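Folding a thick knit so it stays folded

Grundulach
Posted Thursday, July 11, 2024

I have a navy knit that will not stay folded. I do my folding on the table in the spare room, then it goes on a shelf, and two days later it has slumped and pulled everything next to it out of line. Shirts are fine. I have tried thirds and I have tried rolling.
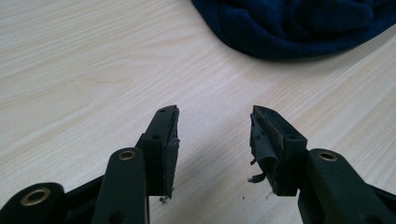 The shelf is narrow, so I can't lay it out wide, and I don't want to hang it -- the last one I hung grew at the shoulders. Is there a fold that holds for heavier knits? Also, does it hurt the knit to sit bunched up overnight before I get to it?

Rafail Kokkinos

Don't hang it, you're right about that. Lay it face down and smooth it from the middle out with your palms. Don't pull on the ribbing. Sides in first, then fold up from the bottom in two turns, not three. Three makes it too thick and it springs open. Put it on the shelf with the fold facing you.
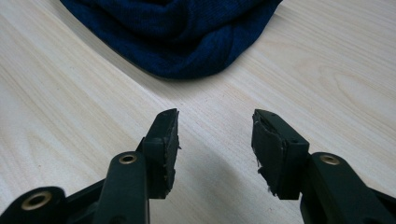
Navy knit on the table, still to be folded.

A night in a heap won't hurt it. If there are creases, hold a steamer a little way off and let it cool flat before you fold.

Radomir Radulović

just put it in a drawer

Stefanou

I agree with the two turns. What helped me more was the shelf. Mine was slick and everything slid forward, so I put down a cotton liner, and the pile has stayed where it is since May. Heaviest one on the bottom -- I had mine the other way up for years.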